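Sulura household words

README, last touched Apr 10, 2023

Hi, and thanks for downloading this! Sulura is a word list of what people call the ordinary stuff in their homes. I started it after a long argument with my sister-in-law over whether the thing you sit on in the living room is a couch, a sofa or a chesterfield, and it got out of hand from there.

The current version has 2,705 entries. Each entry is one word or phrase, as one person gave it, with the spelling left alone. If somebody wrote "chester field" as two words, that's what you get. I did fix stray spaces at the ends of lines and a few places where my keyboard put in curly quotes, and that's the extent of my tidying.

What's in the download

words.csv is the main file. It has 4 columns: the thing, the word, the region and a note. The thing column is my own plain label, so you can pull up every answer for the same object. Region is whatever the person told me, and people are all over the place with this. Some gave a town, some gave a state or province, and one gave "mostly my grandmother's kitchen," which I kept.

notes.txt is the longer stuff that wouldn't fit in a cell. Colleen Lemieux sent me a page and a half on dish towels and it's all in there. Read it if you have a minute – she's funny.

old.csv is the first version, with 2,463 entries. I'm leaving it up for anyone who already built something on it. Please don't mix the two files, the labels changed.
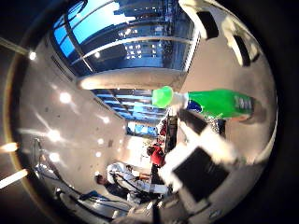

Cleaning words were the hardest part to label. For floors I had "mop" meaning the tool, the job and in one case the bucket too, and Diane Melnyk and I went back and forth on that for most of April. Bottles were worse. Take a bright green one with a trigger top like this: I've got it down as spray bottle, but the answers include spritzer, squirter, squirt bottle, mister and plain old "the spray." Some people go by what's inside and some go by what your finger does, and I didn't want to pick a side, so all of them are under one label and the note column tells you more where I had more.

Things I know are wrong

Kitchen words are way overrepresented. I asked most of my questions at potlucks, so what did I expect.

The accents in French words got mangled in old.csv. Thérèse Zacharias went through and repaired them for the new file (her own name was one of the casualties, sorry Thérèse).

"Hutch" shows up under three different labels. I think that's right, but Haiyan Guo thinks two of them should be merged, and she may talk me into it.

Using it

Go ahead and use it for whatever you like, class projects included. A mention of Sulura would be nice. If you want to send words, put one per line with where you learned it, and please don't look it up first! I want the word you'd shout down the hall. Trevor Marchand is collecting garage and yard words separately, and those will get their own file once he's done sorting the rakes.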